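The Wrinkle-Free Promise, Again

Every few years a fabric finish comes along that is going to put the iron out of business. This season it is called Culisness, and readers have been writing in to ask whether they should pay extra for it. The short version is that I would wait. The long version follows, with apologies to the three people who wrote in very happy with their new shirts.

Culisness is sold by a firm named Jatero, which licenses the finish to shirt and bedding makers. According to the leaflet that comes pinned inside the collar, the treatment "relaxes the memory of the fiber." I have read that sentence many times and still don't know what it means. Cotton wrinkles because the bonds between its fibers let go when they are damp and warm and then set again in whatever shape the cloth happens to be in. The older finishes worked by tying those fibers together with a resin. You got a smoother shirt, and you paid for it in stiffness and in cuffs that wore through early. If Jatero has found a way around that trade, good for them. The leaflet doesn't say how.

What it does say is that 3,353 shirts were tested. That sounds like a great many shirts. I called the number on the back to ask how they were washed, at what heat, how long they sat in the dryer afterward, and who decided which ones counted as smooth. The woman who answered was polite and took down my questions. She called back the next day to tell me the shirts had been laundered "under household conditions." Whose household? Mine has a dryer that runs hot on every setting and a teenager who leaves things in it until supper.

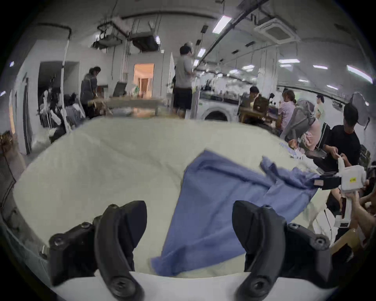 Lodden, 31 October 2007

Since the leaflet was no help I went to see Kazimír Hájek, who has run the pressing room at Bartoš Cleaners for as long as I have been taking my coats there. He had already handled a fair number of the treated shirts. His view was that they come out better than plain cotton the first few times and that by the eighth wash he would have trouble picking them out of a pile. He also said that customers bring them in to be pressed anyway, which seemed to me to settle part of the question.

He was quick to add that he makes his living from wrinkles and that I should keep that in mind. I do. But Jatero makes its living from the other side of the argument, and only one of the two brought it up.

The price is the other thing. A treated shirt at the department store on Mill Street costs 13 dollars more than the same shirt without the tag. I held the two next to each other and could not feel any difference, though a salesman assured me I would see one after washing. When I asked if I could bring the shirt back after eight washes if I didn't, he went to find the manager, and the manager said no.

Valtteri Räsänen of our own membership takes the opposite view and asked me to print it. He travels for work, lives out of a suitcase nearly half the year, and reports that his two Culisness shirts come out of the bag fit to wear to a meeting. He rolls them, he says, and hangs them in the bathroom while he showers. I asked what happened when he did the same with an ordinary shirt. He has promised to try it.

For those of us who stay home, the old habits still do most of the work and cost nothing. Don't pack the washer full. Give each piece a good shake before it goes in the dryer. Take shirts out while they are still a touch damp, button the top button, and pull the placket and collar straight with your hands before you hang them. Sheets should be folded the minute they are dry. If you must leave a load sitting, throw in a wet washcloth and run it ten minutes more when you get back.

One caution for anyone who has already bought the treated bedding. The care tag says no bleach and no fabric softener, in very small print, and Mr. Hájek tells me he has seen yellowing on two white pillowcases whose owner missed it. Whether the finish was to blame he wouldn't swear to.

I have written to Jatero asking for the wash temperatures. If they send them I will print them in the November issue. Letters on starch, for and against, are being held for the same issue, and there are already more than will fit.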